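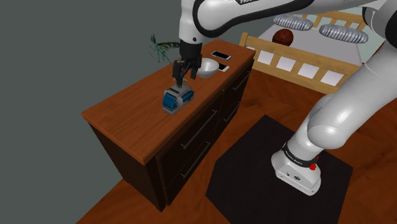

Figure 2. Simulated robot arm with its gripper lowered onto a small object on a dresser.

4.2 Marking practical work

Scores from the Stinder rubric rose in February, and the school report treats this as growth in skill. We doubt it. Of the 265 pupils marked, 130 had seen the criteria beforehand - the others had not - and the two groups were pooled. Teachers at Nedero also marked their own classes. When 55 scripts were marked again blind, 19 dropped by a full grade. A rubric that pupils can rehearse may tell us little beyond how well they rehearsed it, and the report offers no test that would separate the two.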